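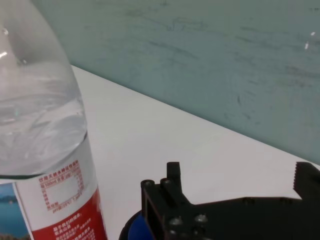

I'm Zoia Kuzmenko, and I started Erketti with Roman Sadowski so we could find out how few practice runs two robot arms need to learn a tabletop job. Our first guess was 1,000. Then we tried giving the policy a close-up from the gripper as well as the wide view, so it gets the waterline and the red band on the label at short range, and we got there with 31! (Roman still brings it up at lunch.) 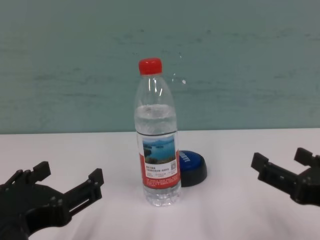

2 min read

We're 6 people now, and Vira Vakulenko runs the tests. She loves a clear bottle with a red cap, I love anything that isn't see-through, so we argue a lot. Each new method gets tried with both grippers starting open, one on either side, and we write up the flops too. Come say hi in April, we'll have the next results up by then.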